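Does the order we come out in the draw make any difference?

Morag Cairns
Our club, Lostside, has been entered in the regional basketball cup for the first time. The draw is in October and the letter goes on at length about pots and seeding. We're told we'll be in pot 4. Ovden are in pot 1, as they always seem to be. The club secretary says it's all down to luck from there, but I've watched this cup for years and the same sides get the easy group every time. Is it really a free draw, or are some of the places fixed beforehand? And is it worth paying 40 pounds in petrol to go and watch it being done?

Isla Baxter
Some of it is fixed, and they don't hide it if you read the small print. The pot 1 teams are put at the head of each group before a single ball comes out. After that it's one team from each of the other pots, and the host gets to choose its group last, once it can see who is where. I've never heard a good reason for that last bit.

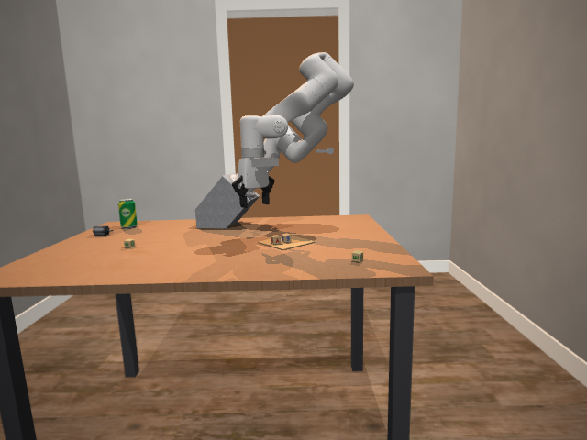
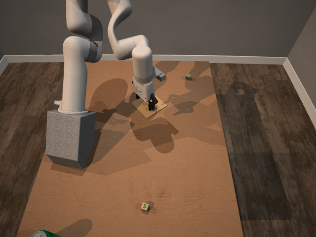

Seeding is where I'd point the finger, and I'd leave the drawing of balls alone. It goes on results from the past few seasons, so a new club starts at the bottom whatever its players are like. Every year somebody suggests swapping the person at the bowl for a machine, an arm over a table, and every year I say it would change nothing. You'd have the same pots and the same rules about who can't meet whom.

As for going, I went once. There were 50 chairs, most of them taken by people from the league, and it was over before my tea had cooled. Save your petrol and ask for the seeding sheet in writing. If they won't send it, then you've got something to complain about.

Morrison
Pot 4 isn't so bad. You get one strong side and two you can beat. We got out of our group from there and 900 people came to the last game, or so the club claimed – I'd want to see the ticket stubs.

Peltus
It's fixed. Always has been. I can't prove it, but look at who Ovden get and tell me I'm wrong.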